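Opening Up the Old Towers: A Gallery, With Doubts
Posted by Primo Greco, 21 May 2020

Every few months somebody sends me a link to a page claiming that an old office desktop can be made "like new" in an afternoon. I have read a lot of these pages. Most were written by people who sell memory, and the rest by people who bought some and would like to feel good about it. So when Trivell let go of a batch of office towers and our parts shop at Lomia took 10 of them, I decided to keep notes and see how much of the advice held up.

My short answer is less than half. The longer answer is spread over the notes below, which started as captions and got out of hand. I cut the gallery hard. Pictures of dusty computers all look alike after a while, and the writing is where I put the things I wanted to remember. If you came for before-and-after shots with a glowing fan in the second one, you will be disappointed.

Terms, so we don't argue about them later. By "tower" I mean the plain upright office kind. By "works" I mean it boots, stays up overnight and reads all of its memory. A machine that gets to a logo and sits there does not work, whatever the listing says.

1. The outside
I skipped this one in the gallery. The case tells you close to nothing. The cleanest tower in the batch had a dead board, and the one with a sticker of a cartoon whale on the side panel ran all night without a complaint. Sellers grade by the outside anyway, "A" for shiny and "C" for scratched, and I have never been able to get one of them to explain what the letter says about the power supply.

2. Getting the side off
The guides say "simply slide the panel back." Sometimes. On three of ours the latch had to be held while the panel was pushed, and on one it had to be held, pushed and sworn at. Lay the tower flat before you start. I used to do this standing up, with the case between my feet, and I have a scar on one thumb from it.

3. Dust
I am not convinced that dust kills as many computers as people think. It clogs the cooler and makes the fan loud, and yes, clean it out. But I have taken a felt mat of gray fluff off a heatsink and found the machine perfectly happy under it. I have also been sold a $15 can of air that did less than a soft paintbrush. Hold the fan still with a finger while you brush it.

4. The cables
Here is where I lose patience with the pretty pictures on other people's sites. Office towers were never wired to be looked at. The drive leads and power leads are cut to suit several layouts, so there is always a spare foot of something folded into whatever gap was left. You can tie it all back, and it will look better, and I have seen no sign that it runs any cooler. What I do care about is whether a lead is resting against a fan or pulling sideways on its connector.

5. The main board
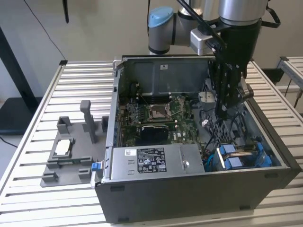 DELL lettering on the board, a square metal socket for the processor, and a long green memory module in its slot. The wiring bunches up on the right side of the case, as it does in nearly all of them.

Plosavico wrote in after the first version of this page went up to say that I was being unfair about memory, that going from one module to a matched pair was the only upgrade on a tower this age anybody would notice, and that I should have tried it before complaining.

I did try it. On two machines the second module made a difference I could feel, mostly with a lot of browser tabs open. On a third I would not have known without looking at the system screen. I'll give Plosavico this much: it is a better use of money than a new processor, and a much better one than a new case fan with lights in it. Check what the board accepts first. The notch in the module will stop you from fitting the wrong generation, but it won't stop you from paying for it.

6. The processor socket
No close-up, and no advice to go in there without a good reason. The levers look friendly. The old paste is the trouble, since it can hold the cooler to the chip hard enough that both want to come up together. Warm the machine up for a while, shut it down, unplug it, then twist the cooler gently before you lift. Every guide tells you to replace the paste on principle. If the temperatures are fine and the cooler hasn't been off, I leave it alone – and I have yet to regret that.

7. The coin battery
The one part I replace every time. It costs next to nothing, and a flat one causes a whole family of silly symptoms: wrong clock, forgotten boot order, a warning at startup that people take for a failing drive. One of ours came up with an error and a date in August of a year I won't embarrass the previous owner by naming. New battery, set the clock, done.

8. Drives
We pulled them all. I don't trust "wiped" on a sticker and neither should you. A small solid-state drive is the change that makes an old tower bearable, and on this point I have to admit the link-senders are right. They are wrong that you need a big one. For mail and letters the smallest we had on the shelf was plenty.

9. Power supplies
I'm sceptical of testers, too. The little plug-in kind will tell you that a supply is dead, which you knew. It won't tell you that it sags when the machine gets busy. Our rule at Lomia is that if a tower restarts by itself twice and the memory has passed, the supply gets swapped with a known good one before anything else is touched. Never open the supply itself. I don't care what the video said.

10. The tally
Ticket 1571, for anyone at the shop who wants to look it up. Of the 10 towers, seven work by the meaning I gave at the top. Two were broken up for parts. The last one boots when it feels like it, and I have stopped spending evenings on it. Guzmán has offered to take it off our hands, and I wish them luck.

Was it worth doing? For the shop, probably, if you don't put a price on the hours. For one person with one old computer, I'd say buy the drive, change the battery, brush out the dust and stop there. If that doesn't do it, a list of 19 more tips won't either – and I know that list exists because I have been sent it twice.

Corrections are welcome. Please say which model you have and what you tried. "Mine worked fine" is nice to hear, but I can't do much with it.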